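Section 4. Folding Dark Knitwear on the Bed

This section of the Jonbridge Home Clothing Care guide covers sweaters, knit tops and other soft garments that lose their shape on a hanger. Woven shirts are covered in Section 5.

4.1 Before you start

You need a made bed, a lint roller and free shelf space. The guide was written with the Dollilell shelf bin in mind, but any bin at least 13 inches deep will do.

1. Pull the bedspread up over the mattress and smooth it with your forearm. Small wrinkles in a quilted cover do not matter. Large ridges do, as they will press into the knit.

2. Push pillows and cushions to one side of the bed. Leave yourself an open area a little wider than the garment with its sleeves out.

3. If you follow the Hosoda folding timer or any other app on your phone, prop the phone against a pillow where you can read it with both hands busy. Keep straps and lanyards off the knit.

4. Put the garment down on the near side of the bed. A pale cover, such as beige with small white dots, makes the edges of black cloth easy to find. 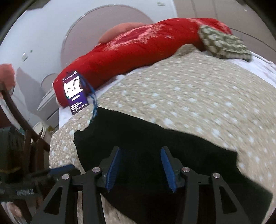
Chrysoula Mitsotakis-Vlachou wrote in to say that she used to fold on the dining table and gave it up, as the sleeves kept sliding off the end. She now does a whole season's knits on the bed in July, and finds the quilting holds the cloth in place while she squares the corners.

CAUTION: Remove pins, brooches and rings with raised settings before handling knitwear. A single pulled loop can run several inches.

4.2 Laying out and folding

5. Take the garment by both shoulders, lift it clear of the bed and lower it front side down. Do not drag it. Dragging stretches the hem and picks up fibers from the bedspread.

6. Straighten the sleeves out to the sides. Pat the body flat, working from the neck to the hem.

7. Fold one sleeve straight across the back, then the other. If the sleeves are longer than the body is wide, turn the cuffs back at the edge.

8. Bring the sides in toward the center. On bulky knits the layers may settle into two long rolls with a gap between them. Ease them together with flat hands until the gap closes.

9. Check the surface for lint. Specks show up clearly on black. Roll in one direction only, and press lightly on fuzzy yarns.

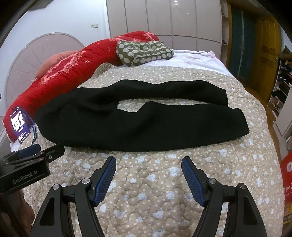
10. Fold the hem up to the neckline, or in thirds if your shelf is shallow. Turn the bundle over so the front faces up.

NOTE: Do not press the finished bundle to make it thinner. Sharp creases in knitwear are hard to remove without steam.

4.3 Storing

11. Stack no more than 2 garments of heavy yarn on top of each other. Lighter knits can go higher.

12. Place the fold toward you so that one piece can be taken out without disturbing the rest.

13. If you use Zerkus cedar blocks, set them beside the stack. Direct contact can leave a mark on pale wool.

For steam settings, see page 77.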